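Student Operators Wanted: Burkano Robotics Club, Spring Project

The Burkano Robotics Club has 5 open places on its spring manipulation project. The work runs through April and is open to any enrolled student, in any major. You do not need to have used a robot arm before.

The project is called Pasunus. The task is picking up small soft toys from a tub of shallow water and putting them in a bowl. Operators drive the arms by hand, and the recordings are used to train the controller we will enter in the Marex student contest.
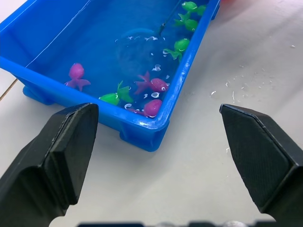 Each session lasts 90 minutes. You will work in pairs, one person driving and one resetting the toys and keeping notes, and switch halfway through. We ask for two sessions a week. Our target is 400 usable episodes by the end of the project, and failed grasps are logged too, so please don't delete them.

What you will do:
Drive the arms through the pick task
Refill and empty the tub, and wipe down the table
Label your own recordings before you leave
Report loose cables or stiff joints to the bench lead

Applicants should be comfortable sitting at a bench for a full session and following a written checklist. Some Python is useful for the labeling tool but not required. Wear closed shoes and keep long sleeves rolled up near the grippers.

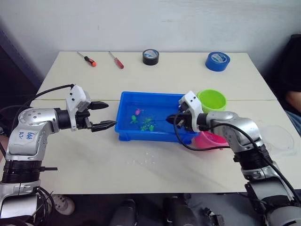 Training takes one evening. Bilal Khoury runs the safety part and Hanan Azar covers the recording software. After that you will shadow a current operator for one session before driving by yourself.

The positions are unpaid. Students in the Hijazi lab course can count the hours toward their practical requirement, with a signature from Thaddäus Trummer.

To apply, send a short note with your major, your free evenings and any bench experience to Jad Srour at the club office, or stop by after 5 p.m.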